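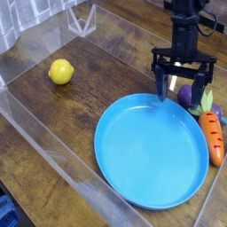
Ticket 2972 - Players stuck on loading screen after map change
Product: Fladano
Area: Matchmaking / custom lobbies
Status: Open, workaround available

Last updated: 9 Nov 2019

Reported problem
Since the last patch, players in custom lobbies hang on the loading screen when the host rotates from Norkov to Barredo. The music keeps playing and chat still works, but the match never starts for them. Players who were already on Barredo when the lobby opened are not affected.

We have over 200 reports so far, nearly all from PC. Ranked and quick play look fine.

Steps to reproduce
Create a custom lobby with map rotation turned on. Play one full round on Norkov. Let the lobby rotate to Barredo without anyone leaving. On our test machines the hang showed up in 3 lobbies out of 11.

Tried so far
Verified game files - no change.
Cleared the shader cache - loading was slower the first time, same hang after.
Turned off the overlay - no change.
Swapped the order so Barredo comes first - no hang, but the lobby then gets stuck going back to Norkov if a spectator is present. 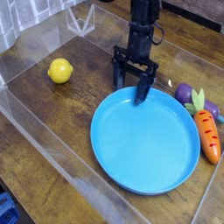
The spectator result is probably the useful one. With all spectator slots closed, we could not get the hang in either direction. With one spectator who joined mid-round, it came back on the second try. The client log stops at "waiting for Mindska state" each time. Mindska is the service that passes hero picks and scores to the next map, and it was changed in the same patch.

Workaround
Close spectator slots before starting the lobby, or have the host pick each map by hand. If you are already stuck, leave through the menu and rejoin. Do not force quit - the lobby keeps your slot as taken until the round ends.

Still needed
Client logs from console players, with the lobby code and the name of the map you were leaving. A similar report from February was closed as a duplicate of a voice chat bug. It has been reopened and linked to this ticket.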